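How many demonstrations before you change the background?
12 July 2022

kivitz_lab2
We collect examples with two arms on one rail, for a policy that should open small boxes. Until now we have almost 1000 episodes, all with the same cloth on the walls. My colleague wants to change the cloth every 40 episodes. I think it is too early, the policy does not even learn the clasp yet. What do you do?

Ummont
Change it now. We waited until December with our set and the policy had learned the wallpaper. With plain walls it reached next to the handle every time.

lloyd_arms
I do not agree with Ummont. First get one task working in one place. If you vary the cloth, the objects and the operator together, you will not know which one hurts you.

kivitz_lab2
Thank you both. I should say that the objects already move. Before each episode the operator puts the box in a new position, and the pencils and the small things around it are also mixed. Only the walls and the table stay.
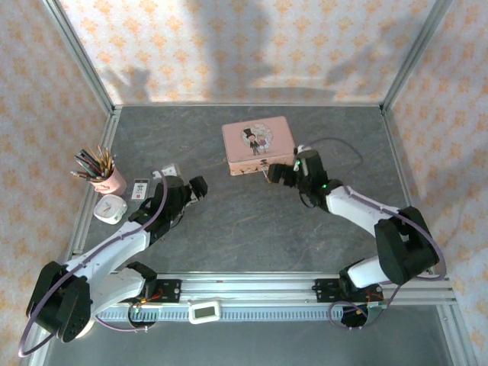 The operators are also a question for me. We have 2, and one of them always takes the box with the right arm. The other one is slower but uses both arms. Should I keep the slow episodes?

Ummont
Keep them, but write the operator name in each episode. We deleted ours and I am still sorry.

lloyd_arms
Here I agree. But please cut the waiting at the start. If the arms stand still for 30 frames, the policy learns to stand still.

kivitz_lab2
Good, I will cut it. For the cloth I will try one new pattern and compare.

Comments

drundutstead: Which gripper fingers do you use for the clasp? Ours slip.

pelmo: Same problem with the waiting here. Cutting helped a little.

drundutstead: How do you cut, by hand or by joint speed?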